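Teaching an Arm by Hand: Our Project Report
Coralie Fairweather, Mekotier team
Saturday, October 28, 2023

We started Mekotier in June with one simple question – could a small arm learn to move a block just by being shown? Nobody on the team had trained a policy before, so everything was new and pretty exciting!

Our setup is a leader and follower pair. You move the leader with your own hand and the follower copies each joint, while the computer in our Mudgway lab saves the motion. We recorded 100 demonstrations over 12 sessions, each one 30 seconds long (plus plenty that we threw out – my early ones were very shaky). Training ran for 2,000 steps the first time, and the arm mostly hovered. Slower, smoother demos helped a lot. 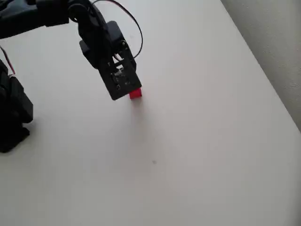
Grasping is still the part we love to argue about. If the person driving closes the gripper too early, the arm picks up that habit too, so we now pause for a moment over the block before closing. Next we want to vary the starting spots more and let students from Ukton try driving – new hands, new habits!

Contact: Mekotier student team, Mudgway | © 2023 | Back to top
This site uses cookies. Accept | Decline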